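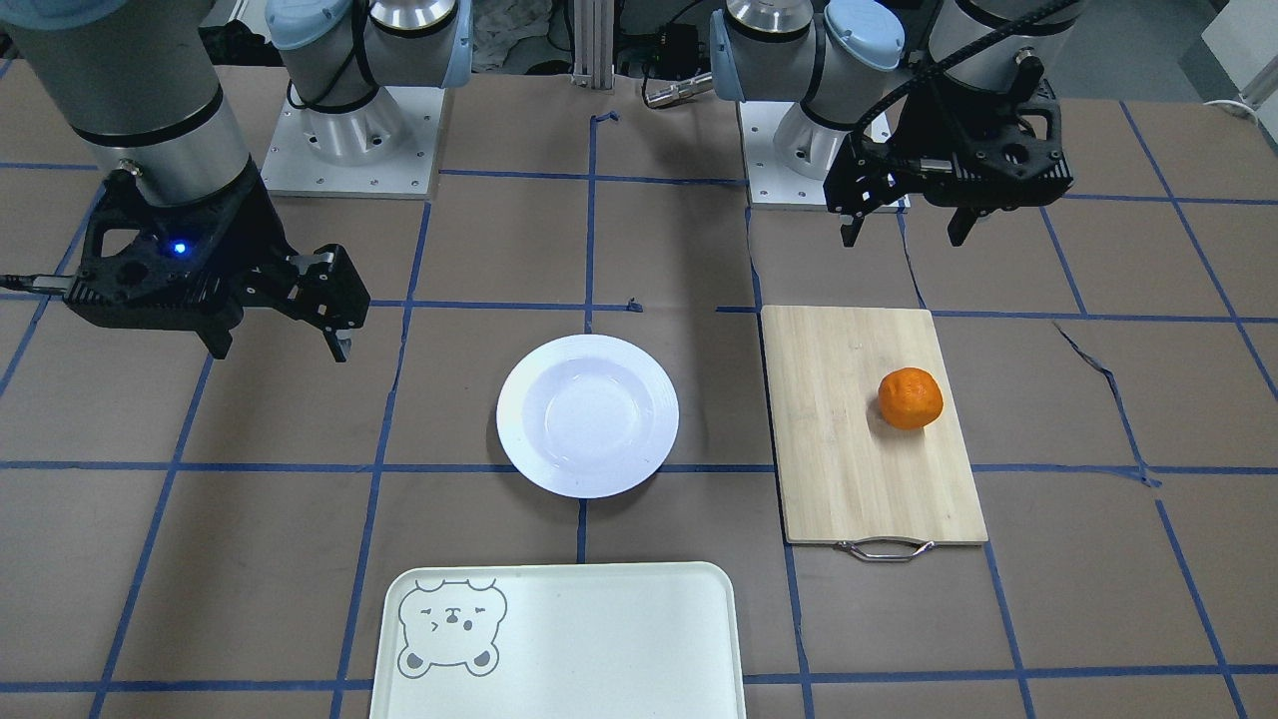

A visitor on the last open day asked whether the thing ever gets bored, and then stayed for three more rounds, so the question may have been about somebody else.

Home | Products | Open Days | Spares | Contact

Lovgate Two-Arm Table Cell – Demonstration Setup

Lovgate is our two-arm cell for light tabletop work. It is sold as a pair of arms with parallel-jaw grippers, base plates, cabling and a controller, and it can be seen at work at the Usosano showroom on the first Monday of each month. Doors open at 10, the coffee some time after that.

The showroom demo is kitchen work: a plate, a tray, a cutting board and a mandarin. People arrive hoping for welding. They get fruit. Fruit is a fair test, though – it rolls, it bruises, and no two pieces are the same size, which is more than can be said for the steel blocks in most brochures.

What you get to see

Each session runs 20 minutes. An operator teaches a short task by hand, the arms repeat it, and then visitors may move things and watch what happens. The table is covered in brown kraft paper and marked into cells with blue painter's tape, so an object can be put back where it was, or deliberately not. Paper and tape are not included with the cell. We trust you to find your own.

Groups are limited to 3 people per table. Larger parties tend to form a committee about where the mandarin should go.

Options

Jaidee finger pads – softer replacement pads for glazed or slippery items. Sold in sets of four, because you will drop one behind the table.

Bamano task software – stores up to 400 taught tasks. Our showroom unit has used a small part of that, and several are called "test" or "test new".

Base plates – bolt down to your own table. Please check that the table is flat and that you are fond of it where it is.

Before you buy

The cell is for indoor use on a dry, level surface. It doesn't wash up. It will not hurry for an audience, and grippers set up for a plate may need new settings for a fork. If you have an awkward object in mind, bring it along on the day and we will try it while you watch, successful or otherwise.

Bookings for open days are made through the contact page. Walk-ins are welcome if there is a free table.

Contact | Delivery and returns | © Usosano. All rights reserved. | Back to top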